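**From the planning desk**

The Valto planner got a new grasp selector in August, and Jarosław Kaczmarczyk would like everyone to stop calling it "the opinionated one." It scores each candidate grasp, throws out any that would put the wrist through a conveyor rail, and hands the best survivor to the controller. The old version did the same with the last two steps swapped, a fact we discovered after 1,000 simulated runs and one very long lunch.

Tekle Feyisa has also rewritten the replay tool. You can now scrub through a run with the joint targets beside the wrist view, and it loads in 7 seconds where it used to take 28. Those of you who made coffee during loading will need a new excuse.

Still open: the contact check gets nervous around curved surfaces, and bottles are, regrettably, mostly curved surface. Grażyna Nowicki has a branch that softens the threshold. Please don't merge it yet, however nicely it asks. Bug reports go to Edmund Piątek, with the run seed, please. "It looked weird" is not a seed.
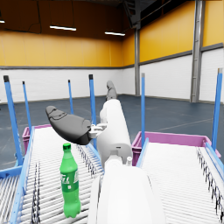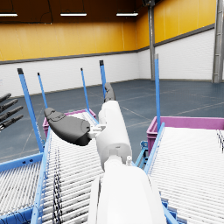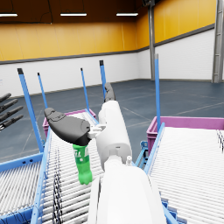
*Wrist views from the simulated warehouse. The green bottle is in the first and third.*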